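How to Wash Small Plush Charms Without Ruining the Fur

I love a fuzzy bag charm, and I have a whole pile of grubby keychain animals at home.
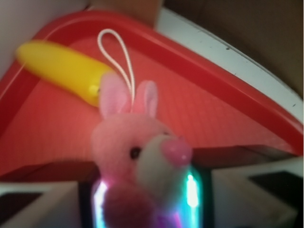
The good news is that most of them clean up beautifully in a bathroom sink, and the whole job takes maybe ten minutes of hands-on time. Then you wait overnight, which is the hard part!

What you need

A bowl of cool water
Baby shampoo
A soft toothbrush
2 old towels
A wide-tooth comb or a clean pet brush

Before you start

Take off any metal rings or clips that unscrew. Check the seams and sew up loose spots now, while the stuffing is still where it belongs. Dab a hidden patch with a damp white cloth, and if color comes off on the cloth, stop there and spot clean only. Bright pinks and reds are the ones I always test — I once turned a white cat charm the color of strawberry milk.

Washing

Stir a few drops of shampoo into the water. Less than you think! Too much soap stays down in the fur and dries sticky. Dip the toothbrush, shake it off, and brush the way the fur grows. Go gently around eyes and noses, especially glued ones.

If the charm has a cord loop, pinch it between two soapy fingers and slide along it a few times. White cord picks up an amazing amount of gray from bag zippers and pockets.

Rinse with a wet cloth, wiping over and over until there are no bubbles left. You can dunk a really dirty one, but it will take much longer to dry.

Drying

Roll the charm in a towel and press. No wringing, or you'll get a lumpy body. Move it to the second towel and leave it near a fan for at least 6 hours, turning it whenever you walk past. Skip the hair dryer on hot; fake fur can frizz and melt, and there's no fixing that.

Fluffing

Once it's dry all the way through, comb from the tips down toward the base in short strokes. My friend Radwa steams hers over a kettle first, holding it well back with tongs, and they come out looking brand new. I've tried it on matted ears and it really does help.

Put the ring back on and give the loop a little tug before you clip it to your bag.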